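Akside Shared Workrooms
Minutes of the monthly users' meeting, December
Place: upstairs room, Monday, 4 p.m.
Present: seven members. Two members sent apologies.

1. Minutes of the last meeting
The minutes were accepted with one correction. Under "Shelves" it was written that Menico will deliver the brackets, but it should be Pace. Menico delivers only the boards.

2. Money
The furniture budget for the year was 614. After the shelves and the two lamps, 346 is left. It was asked if the deposit for the old chairs is included in this amount. It is not included, and it should come back before the end of the month.

3. Chairs
Four chairs have a loose back. It was agreed to tighten them one more time before we speak again of new ones. One member thinks the screws are the wrong length and will bring longer ones to try. The high stools stay in the corridor for now, but they must not stand in front of the fire door.

4. Cleaning
The members who use the room in the evening find it not always clean in the morning, and the members of the morning say the same about the evening. After some discussion we agreed on this text, to hang beside the sink:
Wipe the table when you finish.
Use the soft cloth and the mild soap, not the scouring powder.
No cups on the work tables.
The proposal to have a cleaning list with names was voted on and did not pass (three for, four against).

5. Tabletops
We discussed again if the work tables should keep the white tops or get a darker color. For white: the room has little daylight in winter, and small parts are easier to find on it. Against: every pencil mark is seen. Arkov made an offer of 500 for gray tops with mounting, and this is more than we have. Decided: the white tops stay for one more year. Any member who makes a deep scratch should write it in the room book, also when it is small.

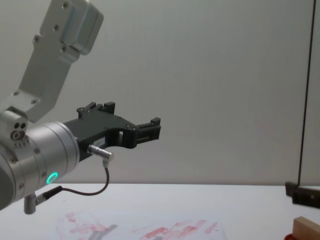
Item 5: white tabletop in the workroom.

6. Other matters
The key for the storage cupboard is still missing. Pace will be asked for the price of a new lock.
The heating is too low before nine in the morning. A letter to the building office will be written.
The next meeting is again on a Monday, same time, same room. Closed at 5:20 p.m.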